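2007-09-06

# Pay the relocation grant last

The town of Hestness offers $3000 to any wage earner who moves in from outside the county and signs a lease of at least a year. The money is paid on arrival. I think the amount is defensible and the timing is wrong.

A relocation grant buys two separate things. One is the move. The other is the period of residence after it, during which the new household pays local sales tax, fills a vacant unit and perhaps enrolls a child in a school with spare seats. The town gains almost nothing from the first and nearly everything from the second. Payment on arrival puts the full price on the part with the least value.

The usual defense is that moving costs come early. A truck, a deposit and the first month's rent all fall due before the first local paycheck. Paloma Begay made this case at the April hearing, and she made it well. Her own figures, though, put the cash shortfall for a typical renter at $1273. The remaining money is a bonus, and a bonus can wait.

Nukbridge has a schedule closer to what I would write. It pays a smaller sum at the signing of the lease and then $200 a month for as long as the recipient files a local address with the payroll office. A household that leaves in the fifth month stops costing the town anything in the sixth. No one has to be sued for repayment. Clawback clauses, which Hestness relies on, look strict on paper and are rarely worth the filing fee.

There is an objection from the employer side. Noboru Sakamoto, who hires for the Tsuchiya plant, has argued that a monthly payment is hard to advertise and that a single large number brings in more applicants. I accept that. I doubt the applicants drawn by the large number are the ones who stay, and his own retention memo does not separate them from the rest.

A second objection is administrative. Monthly payments need monthly checks — address, wages, lease status — and Hestness has a small clerk's office. But it already runs a monthly utility credit for 640 households using the same three records. Adding a column to that file is a modest job. 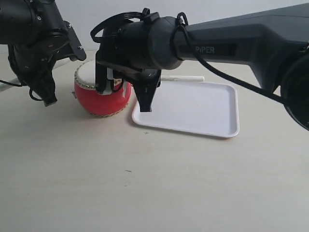 *A PiPER arm above a pale tabletop.*

What the town should not do is widen eligibility before it changes the schedule. The Skirkier proposal would extend the grant to people who keep an out-of-state job and work from home by phone and computer. I have no quarrel with that group. Their wages are often higher than local ones, and they compete with no one here for a position. They can also leave more easily than a plant employee can, so a payment made in full on arrival is weakest exactly where the proposal would send it.

Change the schedule first, run it through one full lease cycle, and publish the number of recipients still in residence at the end. Then argue over who else should get it.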